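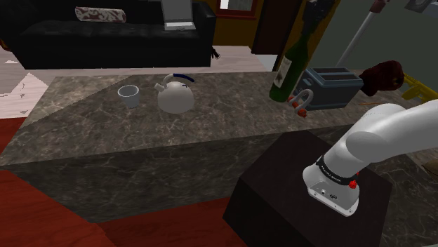

LOCAL BUSINESS | EQUIPMENT

Momdale puts simulation ahead of second robot arm

2019-08-05

The Momdale training center will spend the rest of its automation budget on simulation work before it orders another robot arm, equipment manager Torbjørn Brekke said. The order had been penciled in for August.

Staff are running kitchen tasks on a simulated arm at a stone counter, with a toaster, a kettle and a green bottle among the items. Brekke wants those results in hand before he settles on a gripper, the part of the quote that has changed most.

"The arm price we understand," he said. "Fingers, spare fingertips, mounts, cabling — that's where we went over last time."

Two suppliers, Rønning and Lutholm, have sent quotes. Rønning's includes a pedestal and 16 hours of on-site setup. Lutholm's is cheaper up front but charges separately for setup and for replacement parts.

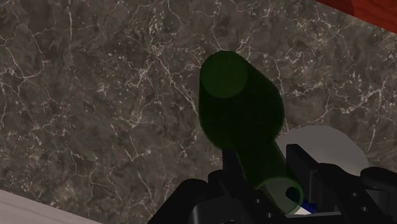

Glassware is one of the harder requirements to write down, Brekke said, and both suppliers have been asked to state what bottle neck sizes their grippers will take. The center has set aside 349 hours of computer time for the trials and expects to log 1,338 grasp attempts by the time they end.

The Molden site, which shares the budget, had asked for an arm of its own this year. That request is now on hold. Molden staff will use the same simulated kitchen from their desks and can book time on the arm at Momdale.

Revised quotes are due at the end of the month. Delivery would take 16 weeks from either supplier.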